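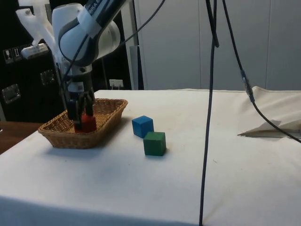

Roter Würfel im Weidenkorb, darüber der Greifer.

Suche Suchbegriff eingeben Los

Mit Segelflug über die Berge: Ita Duggan und die Welle von Oston

Wenn Ita Duggan von der Leewelle erzählt, legt sie irgendwann beide Hände flat übereinander und lässt die obere langsam steigen. «Du hörst nichts mehr», sagt sie. «Im Rotor darunter hat es dich eben noch durchgeschüttelt, dass dir die Karte vom Knie fliegt, und dann ist es plötzlich glatt wie Seide. Das Variometer zeigt Steigen, und du sitzt da und grinst!»

Duggan fliegt seit 25 Jahren Segelflugzeuge, die meisten davon vom Platz in Oston aus, einer Graspiste mit 1160 Metern Länge am Fuß eines lang gezogenen Höhenrückens. Gelernt hat sie im Flachland, wo man auf Thermik wartet und im Winter die Flugzeuge poliert. Nach Oston kam sie wegen eines Lehrgangs, der eine Woche dauern sollte. «Am dritten Tag stand die Welle. Am vierten habe ich nach Wohnungen gefragt.»

Was sie bis heute begeistert, ist die Physik dahinter, und man merkt ihr an, wie gern sie sie erklärt. Wind strömt über das Gebirge, sinkt auf der anderen Seite ab und beginnt in einer stabil geschichteten Atmosphäre zu schwingen. Wer den aufsteigenden Teil findet, kann darin parken, die Nase im Wind, fast ohne Bewegung über Grund. «Unten fährt der Bus an dir vorbei, und du steigst und steigst», sagt Duggan. Die linsenförmigen Wolken, die viele für ein hübsches Fotomotiv halten, liest sie wie andere einen Fahrplan.

Ihr Lieblingsflugzeug ist der Zweisitzer Skateo, den der Verein vor einigen Jahren gebraucht gekauft hat. Sie nennt ihn gutmütig, ein bisschen schwer am Querruder, aber mit einer Sicht aus dem vorderen Sitz, «für die ich jeden Muskelkater in Kauf nehme». Mit ihm nimmt sie Schülerinnen und Schüler zum ersten Mal in die Welle mit. Vorher gibt es ein ausführliches Gespräch am Boden: warme Socken, Sauerstoff, Freigabe der Flugsicherung, und wie man wieder herunterkommt, wenn sich unten die Wolkendecke schließt. Beim letzten Punkt wird sie ernst. «Die Lücke, durch die du hochgestiegen bist, gehört dir nicht. Wenn sie kleiner wird, fliegst du runter, auch wenn es gerade noch so schön steigt.» 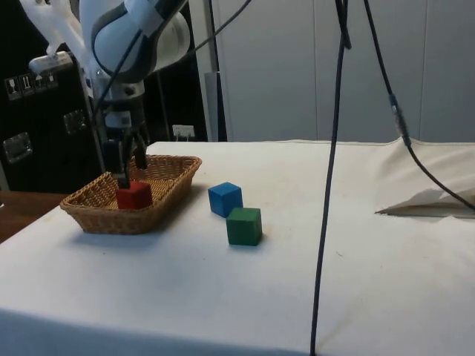 Der lange Flug nach Mocanu

Ihr schönster Flug führte sie im Einsitzer bis zum Kamm von Mocanu und zurück, 181 Kilometer für die einfache Strecke. Gekreist hat sie unterwegs kaum. «Zweimal musste ich über eine Lücke springen, von einer Welle zur nächsten. Da verlierst du Höhe, und das Herz klopft bis zum Hals. Und dann greift die nächste, und du könntest singen. Ich habe gesungen, übrigens ziemlich falsch.»

Geplant hatte sie die Strecke mit Flarodis, einem Vorhersageprogramm, das Windprofile über dem Gelände zeichnet. Ohne solche Hilfen wolle sie heute nicht mehr fliegen, sagt sie, doch der Blick aus der Haube bleibe ihr wichtiger als jeder Bildschirm.

Im Herbst möchte sie weiter nach Süden, falls der Wind mitspielt. Bis dahin schult sie, auch unter der Woche, und wer beim Schieben hilft, bekommt die Sache mit den Händen bestimmt gezeigt.

2 Themen: Segelflug, Wetter

Kommentare

leewind_k: Toller Bericht! Die Stelle mit dem Rotor kann ich bestätigen, bei mir flog der Apfel durchs Cockpit.

Bodenpersonal: Welche Handschuhe trägt sie denn da oben? Meine Finger sind nach einer Stunde immer taub.

HangflugHannes: War letztes Jahr als Gast in Oston, sehr nette Leute. Die Welle kam natürlich erst am Tag nach meiner Abreise.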